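Setting up the Rolley air sampler in a classroom or waiting room

Last updated: February

I've put up more of these than I can remember, so I'll tell you how I do it and you can skip whatever doesn't apply to you. The Rolley pulls room air through a little Fistex filter, and the lab checks that filter for flu, COVID and a few other respiratory viruses. It won't tell you who is sick!

1. Pick your spot. I like a shelf at seated head height, well away from windows and heating vents (an open window will thin out your sample and you'll never know).

2. Wash your hands, put on gloves, and take the filter out of its pouch by the rim. If you touch the white part, throw it away and open another one. I've done it plenty of times.

3. Drop the filter in with the printed side up and turn the cap until it clicks twice.

4. Plug it in and hold the power button until the light goes green. Then install the Wustumetti app on your phone and type in the code from the bottom of the unit. Mine ended in 127 and I kept reading the 1 as a 7, so bring your glasses.
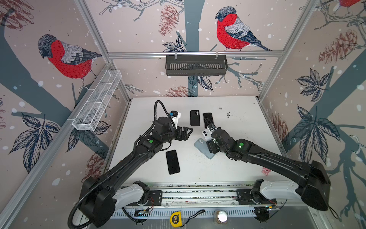
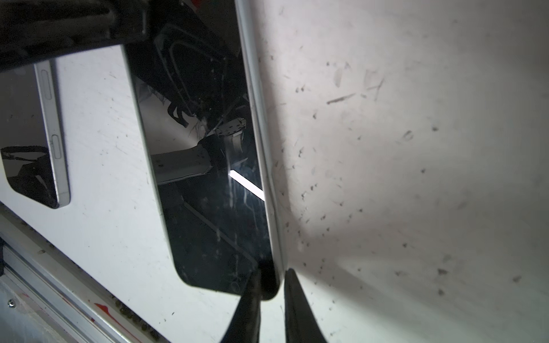

5. In the app, set the volume to 3000 liters. That's plenty for a normal classroom, and it'll run through the school day without anybody fussing over it.

Note: the fan is louder for the first couple of minutes — let it settle before you decide something's wrong.

6. When the light turns blue, fresh gloves again, filter out, straight into the return tube. Write the room and the time on the label before you do anything else. Eustaquio Huerta at the Dimaculangan lab has to bin the tubes that come in blank, and he hates doing it.

7. Put the tube in the fridge and send it within two days.

Caution: don't spray disinfectant near the intake while it's running. Switch off, wipe the outside with a damp cloth, let it dry, then start again with a new filter.

Caution: a clean result doesn't mean the room is safe. Keep the windows open the rest of the time and keep sending the coughing kids home, same as before.

If the light blinks red, the cap isn't on all the way. Go back to step 3.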